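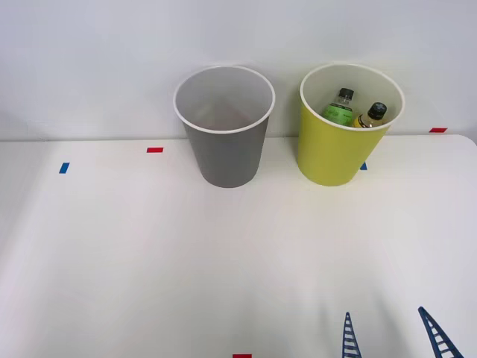 Two small bottles in one of two cups, from the tabletop task used for this review.

Cultunen Policy Learning Method: Laboratory Review
Reviewed by Feven Nigatu

Cultunen is a method for teaching a robot arm a short handling task from human demonstrations. The user records the task by hand, trains a policy overnight and runs it on the same arm. Our laboratory compared it with Jemal, the method we have used until now.

Setup

Both methods were trained on 50 demonstrations and tested over 200 trials each. Tape on the table marks positions, and the two cups stand near the back edge. Installation took one afternoon. The written guide is clear on recording but thin on camera calibration, and new users should expect to ask for help.

Results

Cultunen completed 40 more trials than Jemal. Most of the gain came at the moment of grasping. A bottle inside a cup shows little more than its cap and upper half, and objects lying flat on the table call for a low approach with the gripper pointing down. Jemal often closed too early in such positions — Cultunen did so less often. Release over the cup rim was similar for both.
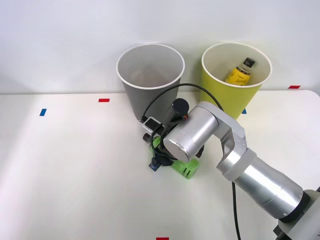

Limitations

Training is slow on older hardware. The method also depends on consistent camera placement, and we did not test it with the cups moved to new positions. The Proltlow edition, which adds training on about 4,000 shared recordings, was not part of this review.

Recommendation

Suitable for laboratories with a fixed workspace and staff who can record careful demonstrations. Groups that rearrange their tables often should wait for further tests.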